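Capítulo 4
La pizarra pequeña y sus accesorios

En el capítulo anterior hemos tratado las pizarras de pared. Ahora pasamos a un objeto más modesto, que se apoya en la mesa y que el alumno puede usar sin levantarse.
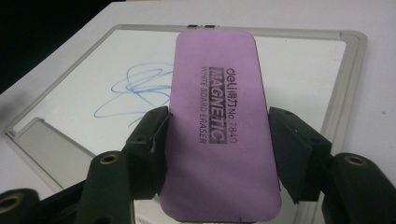 La pizarra pequeña exige menos espacio que la grande, pero no menos cuidado. Su superficie se llena pronto y se borra muchas veces en una misma clase. Por eso el borrador merece tanta atención como el rotulador. Muchos modelos son magnéticos y llevan esta indicación impresa en la cara: se puede leer «MAGNETIC» junto a la marca y al número del modelo. Conviene recordar que el imán sirve solamente si la pizarra tiene una base de metal — algo que el comprador no siempre comprueba.

En la escuela de Jalgate, que nos acompañará en todo el libro, el material de las aulas se renovó en el mes de febrero. El pedido de pizarras con sus borradores costó 2,850 pesos, y el de rotuladores, 1,485. El segundo gasto se repite cada curso; el primero, no.

En este capítulo estudiaremos siete cuestiones, desde la elección del tamaño hasta la manera de guardar las pizarras en el armario. Las primeras se refieren a la compra y las demás al uso diario. Quien ya dispone de su material puede empezar por el apartado 4.3.

4.1 El borrador

Llamamos borrador a la pieza que retira la tinta seca de la superficie. Se compone, por lo general, de un cuerpo que se coge con la mano y de una cara blanda — de fieltro o de espuma — que toca la pizarra.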